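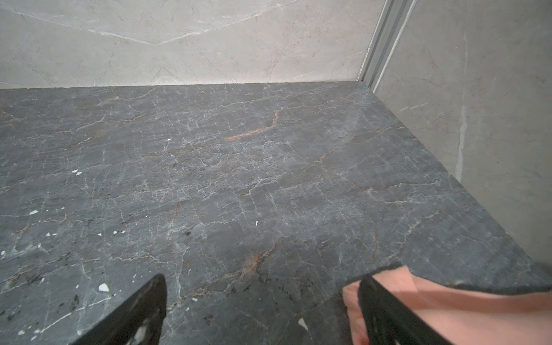

Filed under: Checklists / Data Collection

Station check before recording, wiping task, Mimholm site
Checked by Afia Tetteh, 2023-07-31

1. Emergency stop: OK. Pressed two times, arm stopped.
2. Gripper fingers: OK. Scuffs on one finger, please watch it.
3. Wrist camera: OK. Lens was cleaned.
4. Stone surface: white flecks present. Do not remove between episodes.
5. Disk space: OK for 600 episodes. Now we have 164.
6. Cable at the elbow: NOT OK. Tie is missing, fix before next shift.

© Bimik | Contact | Back to top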